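Gradeck open day, the Flindden arm demo. Worth the trip? Mostly yes

Posted 9/6/21 by Ileana Dinu

Quick one, typing this on the train before I forget everything. Went to the Gradeck open day to look at the Flindden tabletop arm. We're a small shop, we pack sample kits, and I've been told to find something that can push little parts into line without one of us standing there all day. So that's what I was looking for. Your needs may differ.

Getting in. Badge desk was slow, 20 minutes in line, and the sign for hall 2 pointed at a loading dock. Coffee was fine. They had two stations going, one with a suction cup and one with a plain rod. I skipped the suction one after a few minutes. Too loud and we already own one.

The rod station is the reason to go. Alina Olteanu was running it and she knows the thing inside out. No script, no slides. She typed a plain sentence, the arm moved, she typed another. Somebody asked her to mess it up on purpose and she did, shoved a block halfway across with her hand and told it to carry on. It carried on. Took a while to think first.

What I liked:

Price of the base kit is 2751, arm and controller. Table not included, see below. For what we'd do with it, fair.

The rod. Didn't expect to care. It's a stick, basically. But there's nothing to pinch a finger in and nothing to adjust when the part changes shape. Our current gripper needs new jaws every time marketing picks a new box.

Setup. Alina says an afternoon if your table is already flat. I belive her, she took a lever clamp off and put it back while talking to me and didn't look down.

Recovery. When it lost a block it backed off and came around from the other side. Did that more than once. I've seen pricier arms just sit there and beep.

What I didn't:

Speed. It's slow. 12 moves to get a row tidy while I watched, and a kid could have done it in a few seconds. If your line moves at any kind of pace, forget it.

Pushing only. Can't lift, can't stack, can't flip. They say so on the leaflet, small print, back page. Should be on the front.

Table is extra. The software wants a marker it can see and a surface that doesn't shift. They point you to Enache for the table and the quote I got was more than I wanted to hear. You could probly build your own.

Round parts. Cylinders wander when you push them with a stick. Hexagons behave. Stars are anyone's guess, they catch on a point and spin. Bring your own parts and ask to try them, she let me put two of ours down and one went badly.

Noise is low, forgot to say. Could talk over it no problem.

Compared to the Wesis arm we borrowed last year: Wesis is faster and stiffer, nicer cable routing, but the software made two of us want to quit. Flindden wins on that by a mile. On hardware I'd call it Wesis by a bit.

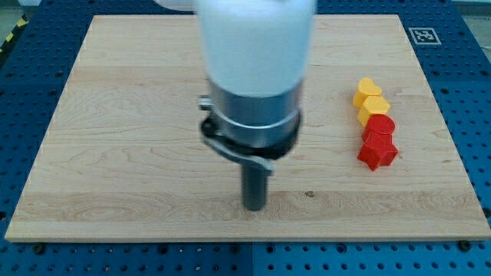 4 min read

Wood board on a blue hole-grid table, bolts at the front edge, seemingly to help keep it put. Black and white marker past the far corner. Yellows at the back of the row, reds nearer, plenty of bare board left of them for the rod to work in. I'd want that much room at our place too and we don't have it, our bench is half that deep. Measure before you order.

Asked about wear on the tip. They swap it when it looks bad, no set interval. Asked about the light, we have a window. Alina said pull a blind. OK.

Warranty is one year, parts only, you pay shipping to them and they pay it back. Spares list is short, which I like. Training is a half day at Gradeck or remote. Remote costs less. I'd go in person.

Next open day is November, same building, sign up on their site. Go early, the rod station got crowded after lunch and it was hard to see past shoulders. Park on the north side. Wear flat shoes, the floor is hard.

Verdict: 4 out of 5 for the demo, 3 for the arm as something we'd buy right now. If they get the speed up I'd look again. Asked for a two week loan, waiting to hear, will update here if it comes through.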